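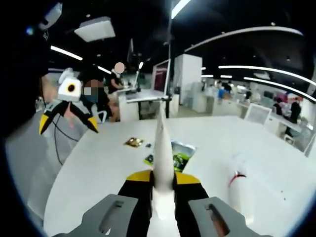 Last updated: May 15, 2021

White desks, low light: Adoración Carretero on fitting out the Clunden room

Adoración Carretero has ten minutes. She says so twice before sitting down. Coffee in one hand, keys in the other, mask on. We talk fast.

The room at Clunden has been in use since March, and she picked most of what's in it. White desk, white chair, a monitor with a white frame, a small white lamp beside it. Gray floor, which was there already. She wanted it carpeted. Lost that one.

"People think I have a thing for white," she says. "I have a thing for finding stuff. You put a black cable down on a white desk, you see it. Put it on the old brown ones from Benítez and it's gone until somebody pulls it off the edge."

The Benítez desks went out the door in one afternoon. Too deep, she says, and you couldn't lean over them to show a person something on their screen. That was the main test for the new ones. One person sits, another stands next to them and leans in, and neither gets an elbow in the ribs.

"Half the work in here is two people at one screen. One in the chair, one standing. So I bought for the one standing! Everybody buys for the chair."

Did she spend much on the chair, then? Short laugh. No. The budget was 2,001 euros all in, a figure she can't explain and has stopped asking about. The desks ate most of it. The lamps were 96 for the lot, from Wenus, and she'd buy them again tomorrow.

On lamps she slows down a little. The overhead lights in the first room she worked in, over at Prultden, gave her a headache by lunch every day. Here she wanted something small that could sit right next to the monitor and be turned off without asking the whole room.

"A little lamp is yours. The ceiling is everyones. You'd be suprised how many arguments go away."

Then the black pole, ceiling down to the desk, behind the monitor. She didn't want it. Would have liked white, obviously. It's black because black was in stock, and after 2 weeks of complaining she quit noticing. Visitors ask about it. She tells them to ask about the lamps.

What about the clutter, the parts and props that end up on every surface? She has rules, loosely kept. Anything tall gets stood up straight, cones included, well back from where people put their arms. Cables get picked up at the end of the day. Off the floor, over the hook, done. Nothing stays on a chair.

"The chair one is the one they break. You come in, there's a jacket, a box, somebody's lunch. I move it to their desk. Onto the keyboard. They learn."

Any regrets? The floor again. Noise mostly, every chair leg comes through. Felt pads are on a list. So is a second coat hook, and a shelf by the door she's measured 5 times and never ordered.

"I keep thinking the shelf will just turn into a place for jackets. Maybe I don't want the shelf."

And would she do another room? She's already standing, looking for the keys, which are in her hand.

"If they let me pick the floor," she says, and goes.

Contact | © 2021 | Back to top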